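Pourquoi la mer est-elle salée, et pas les rivières ?

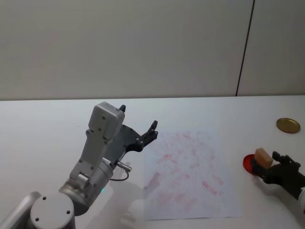

Par Nazanin Rostami
Juin

Tu connais sûrement la chose : une vague arrive, tu avais la bouche ouverte, et te voilà en train de cracher comme un vieux chat. La mer est salée. Tout le monde le sait, surtout ceux qui viennent d'en boire. Pourtant, si tu te baignes dans une rivière et que tu avales une gorgée par erreur (je ne te le conseille pas non plus, les canards s'y baignent aussi), aucun goût de sel. Bizarre, quand on y pense, puisque ce sont justement les rivières qui remplissent la mer.

Alors qui a mis le sel ?

Dans beaucoup de pays, on a raconté l'histoire d'un moulin magique tombé au fond de l'océan, qui moud du sel sans jamais s'arrêter parce que son propriétaire a oublié la formule pour l'éteindre. J'aime beaucoup cette explication. Elle est fausse, mais elle rappelle qu'il faut toujours lire le mode d'emploi jusqu'au bout.

Les coupables sont les cailloux

La vraie histoire commence avec la pluie. Quand une goutte traverse l'air, elle attrape au passage un peu de gaz carbonique, le même gaz que celui des bulles de limonade. La goutte devient alors un tout petit peu acide. Rassure-toi, elle ne va pas te faire un trou dans le chapeau. Mais quand elle tombe sur un rocher, elle le grignote. Une miette aujourd'hui, une miette l'année prochaine. La pluie n'est pas pressée, elle a des millions d'années devant elle et pas de devoirs.

Ces miettes sont si petites qu'on ne les voit pas. Elles se dissolvent dans l'eau, comme le sucre dans le chocolat chaud. On les appelle des sels minéraux. L'eau les emporte dans le ruisseau, le ruisseau les donne à la rivière, la rivière au fleuve, et le fleuve les dépose dans la mer sans demander de reçu.

Donc les rivières contiennent du sel, elles aussi ! Simplement, il y en a tellement peu que ta langue ne remarque rien. Ta langue est très forte pour reconnaître les épinards à trois mètres, mais pour le sel des rivières, elle est nulle.

Le fond de la mer participe aussi

Il y a une deuxième source, plus spectaculaire. Au fond des océans, l'eau s'infiltre dans des fissures et descend vers des roches brûlantes. Elle chauffe, arrache des minéraux aux roches, puis remonte et ressort par des sortes de cheminées. Certaines crachent une eau si sombre qu'on les appelle des fumeurs noirs. Les volcans sous-marins ajoutent leur part, eux aussi. Une partie du chlore, dont on va reparler dans un instant, vient des gaz que les volcans lâchent depuis la jeunesse de la Terre.

Et pourquoi ça reste ?

C'est le moment où il faut suivre un peu. Le soleil chauffe la surface de la mer. De l'eau s'évapore, monte, fait des nuages, et les nuages retournent pleuvoir sur les montagnes (ou sur ton pique-nique). Mais le sel, lui, ne s'évapore pas. Il reste en bas, dans la mer. L'eau fait des allers-retours, le sel a pris un aller simple.

À force, il s'est accumulé. Dans un litre d'eau de mer, on trouve en moyenne 35 grammes de sel. Un litre d'eau de mer, ce sont donc plus de 1 000 grammes d'eau et de sel mélangés, et le sel n'en est qu'une petite partie. Petite, mais elle suffit à gâcher la soupe.

Si tu as bien suivi, tu vas me demander : est-ce que la mer devient de plus en plus salée, jusqu'à ressembler à un paquet de chips ? Non, pas vraiment. Du sel arrive sans cesse, mais il en part aussi. Une partie se coince dans la boue du fond, une autre réagit avec les roches, et des bras de mer isolés sèchent parfois complètement en laissant d'épaisses couches de sel. Ce sel-là finit sous terre, où des gens vont le chercher pour en mettre sur les frites. Les coquillages, de leur côté, prennent du calcium dans l'eau pour fabriquer leur maison. Personne ne leur fait payer de loyer, c'est assez agaçant.

Le sel, c'est quoi au juste ?

Le sel de table est fait de deux ingrédients, le sodium et le chlore. Tout seul, le sodium est un métal mou qui réagit violemment quand on le met dans l'eau. Tout seul, le chlore est un gaz toxique. Ensemble, ils vont très bien sur un œuf dur. La chimie est pleine de couples comme ça.

L'eau de mer contient aussi du magnésium, du calcium, du potassium et bien d'autres choses, ce qui explique qu'elle ait un goût un peu amer en plus du goût salé. Je ne te demande pas de vérifier.

À essayer à la maison

Prends une assiette creuse, de préférence foncée. Dans un verre d'eau tiède, verse deux cuillères à café de sel et remue jusqu'à ce qu'il disparaisse. Verse une fine couche de cette eau dans l'assiette et pose-la sur un rebord de fenêtre au soleil. Ensuite, attends. C'est la partie la plus difficile de l'expérience. Si tu commences le vendredi, il faudra peut-être patienter tout le week-end, ou davantage s'il fait gris.

Quand l'eau sera partie, regarde les cristaux à la loupe. Beaucoup ressemblent à de petits cubes. Les paludiers font la même chose dans les marais salants, avec une assiette nettement plus grande et un râteau.

Encore une question

Pourquoi ne peut-on pas boire l'eau de mer quand on a soif ? Parce que tes reins, chargés de faire le ménage, ont besoin d'eau pour évacuer tout ce sel. Il leur en faut plus que tu n'en as bu. Résultat, tu as encore plus soif qu'avant. Les albatros, eux, ont près du bec des glandes qui rejettent le sel en trop – il leur coule par le nez, goutte à goutte. C'est très efficace, mais à table, ça ferait mauvais effet.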